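Wallpaper, and other things I said I'd never do

So we've had the keys to the house in Skircombe since July and I still haven't picked a colour for the front room. Sandro Sorrentino (my brother-in-law, owns a ladder, has opinions) says just paint it all white and get on with it. But I grew up with Nonna's wallpaper from Messina, great big cabbagey flowers up the stairs and over the ceiling as well, and a white room makes me feel like I'm waiting for the dentist.

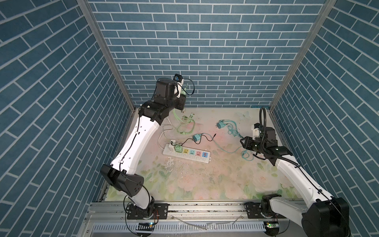 Pink roses underfoot, blue brick on the walls. Bold!

Anyway, I ordered samples. Nine of them! I stuck them up with masking tape over the fireplace and by the next morning I hated six. The really dark one with the ferns is gorgeous at night and like living in a hedge at breakfast. My mate Agata Fabbri drove over from Eltcombe to give her verdict, ate most of a lemon slice, and went straight for the most expensive one, a sort of mossy green trellis at $242 a roll. A roll! I'd need heaps of them, and I'd only budgeted $300 for the whole room, which I now realise was adorable of me.

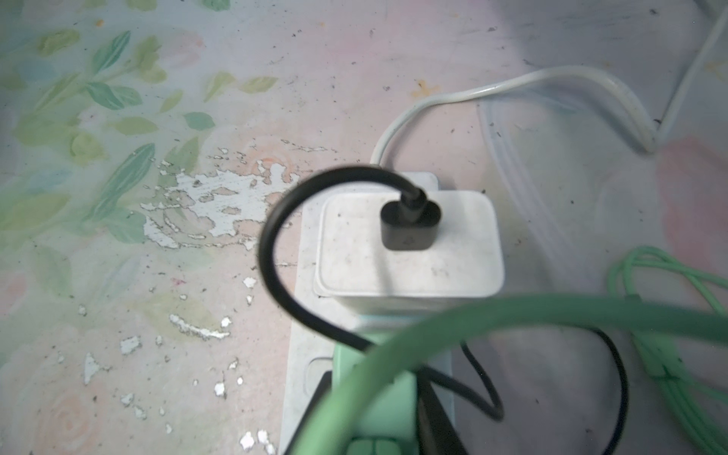
My other worry is the wall itself. The chimney side has been painted over goodness knows how many times and when I had a go with the scraper it came off in sheets in one spot and wouldn't budge in the next. You get those ragged white patches in the middle of the pattern, with little flakes scattered off to the side, and once I've seen one I can't look at anything else in the room. Sandro reckons lining paper first. Agata reckons a big bookcase. I'm leaning towards the bookcase, and the ferns have gone back up for one more night.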